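Tile mats: cooler, maybe, but read this first

Every May the emails start again. Draltholm has a summer sleeping mat on sale, hundreds of little tiles strung together in rows, and would we please tell everyone how wonderful it is. Zsófia Antal swears by hers. I slept on one for 7 nights and I'm not sold.

Lying still on your back, fine. The trouble comes when you turn over. Tiles catch long hair, and they leave a grid on your arm that lasts until breakfast. As for the claim that you'll "never need a fan again" - I needed the fan. 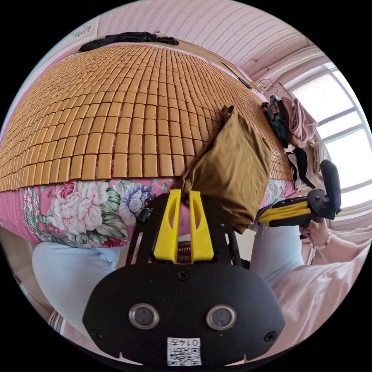
Then there's the bed underneath. A mat like this goes on top of everything, so any bedspread you like ends up as a frill down the side. It also makes a very handy flat surface, and I have yet to see one that didn't collect bags and clothes by the afternoon. Try folding it with half your closet on top.

Tamás Veres asks if the pricier Werkow version is better. The edges are smoother, I'll give it that. Whether it's cooler I couldn't say, and neither could the store. If you can borrow one for a weekend, do that before you pay for anything - and keep the cotton sheet within reach.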